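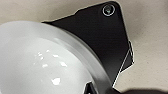 Unit 4: Gloss and highlights on curved white ware
Surface Finish, Prosville evening course
Notes: Haziq Teoh

4.1 Terms
Gloss is the share of light a surface sends back in the mirror direction. A matt surface scatters light fairly evenly. A glossy one does both: the body colour comes from scattered light, and the highlights come from reflection at the outer skin.

4.2 Convex forms
A dome acts as a convex mirror. Each lamp or window in the room gives a small, bright reflection, much smaller than the source. Several sources give a scattered group. Moving the head moves the highlights across the surface; a chip or stain stays where it is.

4.3 White on white
Pale glaze and pale plastic can look alike under room light. Colour is a poor guide. Compare the edges of the highlights: sharp edges mean a smooth skin, blurred edges mean fine roughness or wear. Grey shading near a rim usually follows the change of angle and should not be recorded as discolouration.

4.4 Bench exercise
Use one lamp, 200 mm from the piece. Sketch the highlights from 3 viewing positions. Wipe with a dry cloth, then repeat. Mark any spot that keeps its place in all the sketches.

Sketches go in the Flendano folder before the March session. Read section 4.3 again before starting Unit 5.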